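Subject: Re: [prata-growers] Drip lines, low pressure in the upper beds

Hello all,

I answer under the quoted message, and only to the parts where I have something to add. Please excuse the length. I write slowly in English and then I do not like to cut.

> The upper beds at Prata are dry again and the lower ones are like soup.
> Same timer, same valve, same drip line, all bought together. I have set
> the Tokero to run longer, but it only makes the soup deeper. Is the pump
> too weak? Should we all pay for a bigger one? My tomatoes in the top row
> have flowers falling off and I would like to have some fruit before I
> am old.

I do not believe it is the pump. Before we spend money on a pump, I want to describe what I did on my own plot last year, when I had the same illness.

First, the slope. It looks gentle when you walk it with a wheelbarrow going down, and less gentle when you walk it back. The water feels this slope more than we do. With the simple drip line, the kind without pressure compensation, the holes at the bottom give more water than the holes at the top. If you run longer, both get more, and the difference stays. It is the same as what you write about the soup.

There is a second effect which I did not understand for a long time. When the valve closes, the water that is still in the line does not stay there. It goes down and comes out through the lowest holes. So if you have many short runs, the bottom row receives a small extra watering after each one. I had my timer set for five short runs every night, as I had read that short runs are good for sandy soil. We do not have sandy soil. I changed it to two longer runs, one at 4 in the morning and one in the evening, and already the bottom row was less wet. It cost nothing.

> I also hear the valve click but some mornings nothing comes.

This is a different problem and I would not mix it with the slope. A click tells you that the coil receives current and that the plunger moves a little. It does not tell you that the water passes. In the Dorex valves that most of us have, there is a small channel beside the diaphragm, and it is very easily blocked by one grain of sand. Then you have a click and no water, or you have water which does not stop, depending on where the grain sits.

I clean mine in March, before the first planting, and one more time in the middle of the season. The order I follow is:

1. Close the hand valve and let the pressure out at the lowest tap.
2. Take off the wires from the timer. Note which color was where.
3. Unscrew the coil by hand. No pliers, the thread is plastic.
4. Hold a finger under it when it comes off. There is a spring and a plunger, and the spring likes to travel.
5. Open the cover, lift out the diaphragm, rinse everything in clean water.
6. Look through the small channel against the sky. If you see light, it is clean.
7. Put all back, and tighten the screws across from each other, a little each time.

For the small parts I recommend a flat metal tray with something soft and white in it. On grass the spring is gone for ever. I lost one this way and spent a whole afternoon on my knees between the beans. On a white ground you find a small dark part at once, and the soft surface does not let it roll.

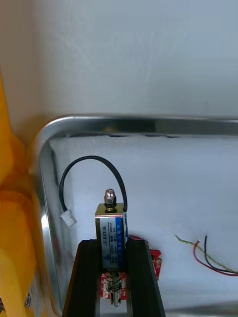 One member answered me off the list that all this cleaning is wasted if the water comes in dirty, and that we should put a better filter at the head of the line and leave the valves in peace. I think this is mostly right. The Semach filter which stands beside the main tap has a coarse mesh, good for leaves and for snails, but the fine sand goes through. A finer mesh insert can be put in the same housing. The same member has used one for two seasons and has opened no valve in this time. The price is that the fine mesh must be rinsed often, and if it is forgotten, then everybody has low pressure and not only the upper beds. I would be willing to try it if we write a list at the tap with who rinses in which week.

Now back to the pressure, and to the question if the pump is too weak.

I made a simple test that anybody can repeat. At night, when no other plot was watering, I wrote down the meter at the main tap. It showed 3211. Then I opened only my own line for one hour and went to read it again. I did the same on the next evening at seven o'clock, when half of the garden is watering by hose. On the quiet night my line took nearly twice as much water as in the evening. The pump was the same, the line was the same. The difference was only the neighbors, and of course for the neighbors I am also a neighbor.

From this I conclude that the pump has enough strength for us if we do not all drink at once. So my proposal is to divide the night. The upper plots would take the first part of the night, when the tank is full, and the lower plots would take the hours before morning. The lower plots have the advantage of the slope and can live with a little less pressure. The Tokero timers make it easy, you only have to set the start time. Please check also that the clock in your timer is correct. Mine lost the time when I changed the battery, and for some weeks it was watering at noon without my knowledge. My lettuce knew.

> Somebody told me to put a tap between the rows. Is it worth it?

Yes, in my opinion this is the best thing you can do for small money. I have put one small tap at the start of each row. The top row is fully open. The next ones I closed bit by bit, until the cups were equal. With "cups" I mean this: put one yogurt cup under a hole in each row, run the line for fifteen minutes, and compare how high the water stands. Turn the taps, empty the cups, do it again. I needed a full evening with it, but I have not touched the taps since then. It is good to paint a small line on the handle, so that you see if a child or a hose has moved it.

If you prefer to replace the line completely, buy the pressure compensated type. It gives the same amount on the top and on the bottom, within reason. Some of them also have holes which close when the pressure falls, and then the line does not empty itself in the bottom row. But this type wants clean water even more than the simple type, and so we come again to the filter.

Some smaller points that I forgot above:

- Flush the ends of the lines. I open the end caps at the start of the season and let it run until the water is clear. What comes out first is not beautiful.
- Black line lying in the sun becomes very warm, and the first water in it also. With the run at 4 in the morning this is no problem.
- Straw over the line helps the upper beds more than any valve. My top row has a thick layer and the soil under it stays dark for days. Look for slugs, though.
- The flowers falling from your tomatoes are maybe not only the water. Mine did it too in the hot week, and the row was well watered. I cannot say more, I am better with pipes than with tomatoes.

For the common money, I would ask that we wait with the pump until after one season with divided hours and a finer mesh. If the upper beds are still dry then, I will vote for the pump and I will help to dig for it. I have a spare Dorex diaphragm and a handful of small taps left over, and whoever needs them can take them from the box beside my gate. Please leave the blue bucket, it has a hole but I use it for the potatoes.

If the upper plots agree, I can write the first version of the hours and send it to the list. Please tell me only your plot number and if you have a timer or water by hand. For those who water by hand nothing changes, except that I would ask you to not start before six in the evening when it is very hot, as the tank needs the afternoon to fill.

Regards from plot 17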